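I'd been in Khanyisile Botha's kitchen in Cosgrove for maybe five minutes when she told me my jacket was green. I bought that jacket as gray. I've been wearing it as gray for three winters. She held the sleeve up against a dish towel, then against the white of the fridge door, and by the time we got to the fridge I had to admit it was a bit green.

"It's a nice green," she said. "Don't be upset!"

Khanyisile mixed and matched house paint for most of her working life, first behind the counter at Dellmont Hardware and then out of the converted garage behind her house. People bring her a chip off a windowsill, or half a broken saucer, or a ribbon from somebody's wedding, and she makes them a can of paint that goes with it. She's cut back since July (bad knee, and a new grandson she'd rather look at) but the phone still rings. It rang twice while I was there. One caller wanted to know if "oatmeal" and "porridge" were the same color.

"Are they?" I asked when she hung up.

"Depends whose oatmeal."

I'd come with a list of questions and got through four of them. She talks the way some people garden, wandering off to pull at something and then coming back with dirt on her hands. What follows is in better order than it happened.

**How she got started**

She answered a card in the window at Dellmont. She wanted the job in plumbing supplies because it had a stool. They gave her paint, no stool.

"The man before me had left in a temper and taken the recipe book with him, or burned it, there were two stories," she said. "So there was a shelf of tints and a shaker machine and me. First customer wants a half pint to touch up a hallway. Cream. I thought, well, how hard is cream?"

It took her all day. She mixed 11 creams before one of them disappeared into the sample, and the customer had gone home and come back in that time and had brought her a sandwich. She still has the eleven on a strip of board, hung over the sink where other people would have a clock. I looked at it for ages. Numbers six and seven are the same color as far as I'm concerned, and I was told very kindly that they are miles apart.

"Six is pink," she said.

Six is not pink! But I've been thinking about it ever since, and I wouldn't bet money.

**The drawers**

The garage is a proper workshop now, with a north window she had put in herself, and along one wall are the drawers. They came out of a sewing store that was closing and they're meant for thread. She keeps her cards in them. Every color she's ever mixed for a customer goes on a card, brushed on thick, with the recipe on the back and the name of the street it went to. No customer names. Streets only.

There are 2,462 of them. She knows because Arsen Tkachuk, who was renting her spare room one winter while he studied for his electrician's license, numbered every single one in pencil when he was supposed to be studying.

"He passed, so I can say thank you without feeling guilty," she said.

I asked what the biggest drawer was, expecting white. It's gray. White gets two drawers, blue gets one and a bit, and gray gets five, because gray is where people get into trouble. They pick one they love in the store, put it on the north side of the house and find they're living in a purple room.

"There's no such thing as plain gray," she told me. "You make it with black and white and it looks like a wet sidewalk. So you put something in. A little umber, a little blue. Then whatever you put in is sitting there waiting for the right light to come out. You only find out at four in the afternoon with the lamps on."

She pulled a few cards and walked me over to the window, then to the corner by the water heater, then under the bulb. By the third stop I'd started saying things like "oh, that's gone warm," and I was very pleased with myself. She let me have that for a minute and then turned the card upside down and it was a different one. I'd mixed them up in my hand.

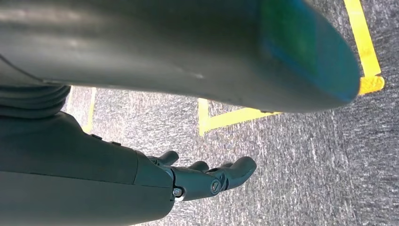
*Dark charcoal gray, with a patch at the tip that goes from green into a deeper blue.*

We got onto shiny things next, which she has strong feelings about. Half the arguments she's ever had with customers, she says, were about shine when the customer thought they were about color. The same can of paint looks darker in gloss, paler in matte, and somewhere in between in satin, and then it changes again if you've got it on a curve.

"A curve has all the colors of the thing on it at once," she said. "Light along the top, dark underneath. People bring me a vase and say match this. I say which part? And they look at me like I'm being difficult."

I asked what she does about it.

"I make them put their finger on it. Literally, put your finger on the color you want. And nine times out of ten they'll put it right where the light is hitting, and that's the one place I can't give them."

**The truck**

The job everyone in Cosgrove asks her about is the truck, so I asked too. Ayodele Briggs had inherited an old Foden from an uncle, shipped over from England at a cost he still won't tell his wife, and he wanted it back in its original red. Trouble was, it had been red three times. There was a faded one on the outside, a brownish one under that, and behind the door hinge a small patch of something much brighter that had never seen the sun.

"He was in love with the hinge one," Khanyisile said. "I understood. It was gorgeous. But he'd known that truck his whole life as the faded one, since he was a little boy, and I said Ayo, if I give you the hinge you're going to walk out in the morning and think somebody's swapped your truck."

She made him both on big pieces of board and told him to lean them against the barn and leave them out for a month. He went with the hinge. He called her the first morning after it was painted and said it looked like somebody had swapped his truck.

She laughed so much telling me this that she had to put her tea down. He got used to it in the end, she says, and now he talks about the faded red as if it had been a mistake.

**What she won't do**

She won't match from a phone. She's very firm on it, and I got the feeling it's cost her some work. Tín Tiêu, who runs the bakery on the corner, sent her a photo of a wall he'd seen on vacation and asked for a quart of it, and she wrote back asking him to please go back on vacation and bring her a piece of the wall. They settled it with fruit. He went through the crate at the market until he found an apricot that was right, and she matched the apricot, on the side that hadn't gone red. It's on the bakery wall now and I'd eat in there every day if I could.

She won't do skin, either, for mannequins or dolls or anything else. She tried it once for a theater and hated every minute. And she won't name colors. The big companies all have someone naming them, and Meenakshi Iyer, her old boss at Dellmont, used to beg her to come up with some for the store's own line.

"Meenakshi was wonderful at it. She did Binach Blue, that sold like crazy. I said what's Binach? She said she had no idea, it just sounded cold." Khanyisile shook her head. "I put the street and the date I mixed it. That's a name."

She did once take on an order of 500 sample pots for Dellmont, all hand filled, and swore off big orders for good. The following spring they asked her for 1,000. She sent back a postcard with NO on it, painted in six different whites. Meenakshi had it framed, and it's still up by the register if you want to go and look.

**My own question**

I'd been saving this one, because it was the real reason I'd asked to talk to her. My mother's front door was a color I've never been able to find. We sold the house before I thought to take a chip. I've bought so many sample pots that I have a shelf of them, and every one is wrong, and I can't even tell you in which direction.

I expected to be told it couldn't be done. She asked me what was next to it. Brick, I said, kind of orangey. She asked if the hall behind was dark. It was. She asked what time I usually came home from school, and which way the street ran, and whether the door had been shiny. I didn't know about the shine and then suddenly I did, because I could remember seeing the mailbox in it.

"So you're not looking for a paint," she said. "You're looking for a dark blue-green in gloss, next to orange brick, at three thirty, facing west. No wonder you can't find it on a card! The brick's doing half the work."

She went to the drawers and was gone for a bit, and she came back with four cards and a broken bit of brick that she keeps for exactly this. She held them together in the window. The first two were nothing. The third one made me say something out loud that I won't repeat in print.

It's on the table next to me as I type. On the back there's a recipe I can't read, and the name of a street I've never been to, on the other side of town. I have to return it when I've had the can made up. She was very clear about that, and she's already called once to check.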